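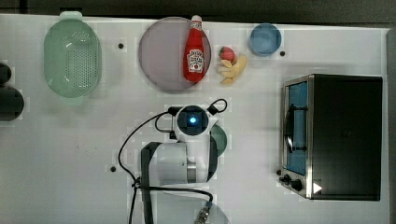
Ge-68/Ga-68 generator yield drop after move: elution volume or column?

kestrel_hotlab
We relocated our hot lab in October and the gallium generator went with it, same lead shield, same tubing set. Before the move, elution efficiency held steady. First elution in the new room gave 191 MBq where the decay-corrected value should have been well above that. Second one, four hours later, gave 171. Breakthrough is within limits both times. Acid is 0.1 M HCl from Rerno, same lot as before. Anyone seen a column lose yield from transport alone?

tc_nine
Yes. Vibration can open a channel in the packing, and the acid then runs down the channel and misses part of the bed. It usually shows as a broad elution peak. Do you fractionate?

kestrel_hotlab
No, single 5 mL collection into the vial.

tc_nine
Then collect in 0.5 mL fractions once and plot it. If the peak is sharp but low, look at the calibrator before you touch the column. 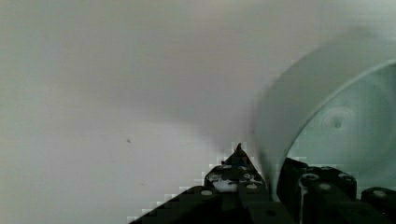
If the peak is broad or shows a tail past 3 mL, the packing has shifted and no amount of flushing will put it back. Call the supplier at that point.

borate_buffer
Disagree on the order. Check the dose calibrator first. It takes ten minutes and costs no activity. A calibrator that moved rooms needs a new background and a constancy check with the long-lived source. Our Brimoven chamber read low for a week after we moved it because the dial setting had gone back to default.

tc_nine
A wrong dial setting would shift everything by the same factor. It would not explain a drop between first and second elution.

borate_buffer
Four hours is not full ingrowth. At a 68 minute half-life you are back to 91 percent of equilibrium at four hours, and the first elution came after a long rest. 191 times 0.91 is 174. He measured 171. The second number is what you would expect from the first, so the generator is behaving consistently and the question is only why both are low.

tc_nine
Fair, I had not run the ingrowth. That does point at the calibrator or at a fixed loss.

vial_septum
Fixed loss could be the line. We had a Vilela luer fitting that weeped a little under pressure. Survey the tubing after the next elution and assay the line separately. 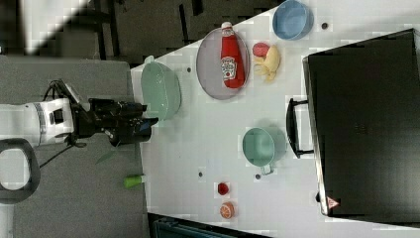

Also measure the volume you get out against the volume you push in. If 5 mL goes in and 4.6 comes out, you have your answer without a calibrator.

kestrel_hotlab
Ran the constancy check this morning with the Cs-137 source. Within 1 percent of expected, but the Ga-68 button was still on the factory setting and our old log shows a site-specific value. Entered the old value and re-eluted after a full rest. Still low, though by less. Weighed the vial: volume is short.

vial_septum
Replace the fitting.

borate_buffer
And repeat the setting determination for your vial geometry. The Jekungate procedure sheet covers it on page two.

kestrel_hotlab
New fitting is on order. Will post fractions at 0.5 mL once it is in.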